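Visit to the Drunia Appliance Works
Report of the regional housing association

Members of the association toured the Drunia plant and its training center to review laundry equipment for shared buildings.
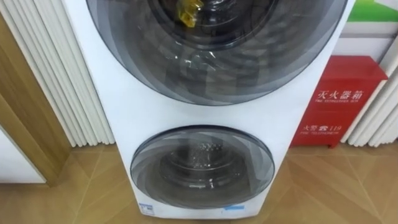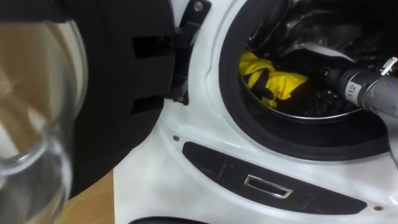
Laundry appliances with round glass doors.

VURKETINE, November – The visit opened with a briefing on the Girnimik line, which the plant has produced for 18 years. Output last year reached 2,991 units for rental housing, and a further 500 are on order for the Boateng district.

Members then walked the assembly hall and the test room, where each model is run for 200 cycles before approval. Staff answered questions on water use, noise and spare parts. Several members asked about delivery to older buildings with narrow stairs – a matter the plant agreed to address in writing.

The afternoon session dealt with service contracts. Terms differ by building size, and members were advised to compare them before the spring budget round. Copies of the price list are available at the association office until 4 p.m. on working days.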